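Subject: Re: [moltemer-list] Repainting metal drawers and bins
From: Lawal Haruna
Date: 22 May 2022

Back from the shop, and I went through the notes again. Bare metal showing through on a gray bin, with a ragged edge where the coating stops:
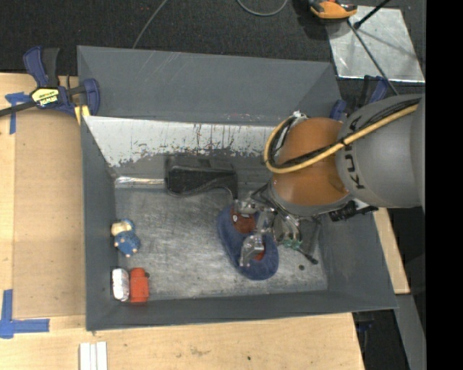 Kenza Cherkaoui wrote:
> I would not sand the whole piece. On the Tulletti cabinet I only
> feathered the edges of the bad spots with 220 paper, wiped it down
> twice and primed the bare parts. The old paint that was still
> holding on made a better base than anything I could have put there.
> What I can't answer is the primer question. Mine was left over
> from another job and the label was gone.
>
> Also, is anyone still using the brush-on stuff from Plorex? I
> found the lid glued itself shut after one use.

Thanks Kenza. I went the other way on my first two drawers and stripped them completely, and I regret it. It took a whole weekend and most of a can of stripper, and the corners rusted before I got primer on them. For the third drawer I did the spots only and it was done in an evening.

On primer: I have used a self-etching spray on bare steel and it has held so far. It goes on thin. If your paint is brush-on, let the primer sit overnight even if the can says an hour. I rushed it once and the topcoat wrinkled along the front lip.

On the Plorex, yes, same thing with the lid. Wipe the rim before you close it and put a piece of plastic wrap under the lid. Emiliano pours his into a jar and throws the can out.

Color match is still my problem. The file cabinet I bought from the Bako sale is a gray that no one seems to mix anymore. I had a quart made up from a chip and it came out too blue. Under the shop light you can't tell, but by the window you can. I'll probably just do all the drawer fronts and leave the sides alone.

Two things I'd still like to hear about from the list:

Does anyone line the bottoms after painting? I have cork in one drawer and it has stayed put, but it gets dirty fast and I can't wash it. Rubber mat is the other choice. The roll I priced was 15 dollars and would do four drawers.

And has anyone had a flat piece powder coated locally? I got one quote, 80 dollars for a single drawer, and that's more than I paid for the cabinet. Abimbola mentioned a cheaper place last September but I can't find the message in the archive.

Lawal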